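Short Fiction | Under 10 Minutes
6 May 2018
By Tamsin Wihongi

THE SESHAM BUS

Mom called at lunch. Your uncle sold the boat. Which boat, I said. The boat, she said, and hung up to see to the dog.

So 401 miles. Bus leaves Burora at nine, gets to Sesham whenever it likes. I packed two shirts and no socks. The man across the aisle ate an onion like an apple. I put my face on the window and thought about the boat – green hull, slow leak under the bench, my name scratched where Uncle Adomaitis would never look. He looked. He never said. 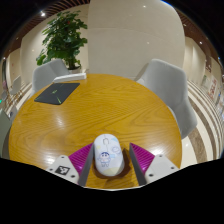 He got $2,195 for it. I'd have given him more, I'd have borrowed it. When I came in he was in the back room with the bills, wouldn't look up. Same round table, still shiny, the one we weren't allowed to put glasses on. He'd got himself a mouse with a little cartoon boy on it, black hair, round face. He kept his thumb over the kid the whole time I was talking. Who bought it, I said. Fella from Bomance. What fella. A fella with a trailer.

He made eggs. We ate standing up. Rain on and off, the gutter going like a drum, and he told me the engine was shot anyway and teh leak was worse and a man of 70 has no business rowing. You never rowed, I said. I rowed. He laughed then, first time.

After the eggs he went down to the dock without a coat. I watched him from the step. He coiled a rope that wasn't tied to anything. Coiled it again. 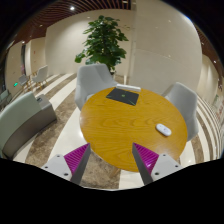
Vol. 7, No. 2

I slept in the chair. Woke up at four and the light was on in the back. Table nearly cleared, the bills gone. A long white box against the far rim that I didn't ask about. He was on the floor with the tide book open, last August's, reading me the numbers out loud – high water, low water – like I'd asked.

You could of called me, I said.

I did call. I called your mother.

That's not me.

No, he said. Turned the page.

Bus back was at six. He walked me up, carried the bag even though there was nothing in it. At the stop he gave me an envelope, thick. Dont open it here. I opened it past the bridge. 1,000 in twenties and a strip of green wood, pried off crooked, with my name on it.

Filed under: Fiction, Family, Water
© 2018 Tamsin Wihongi. Contact the editors | Back to top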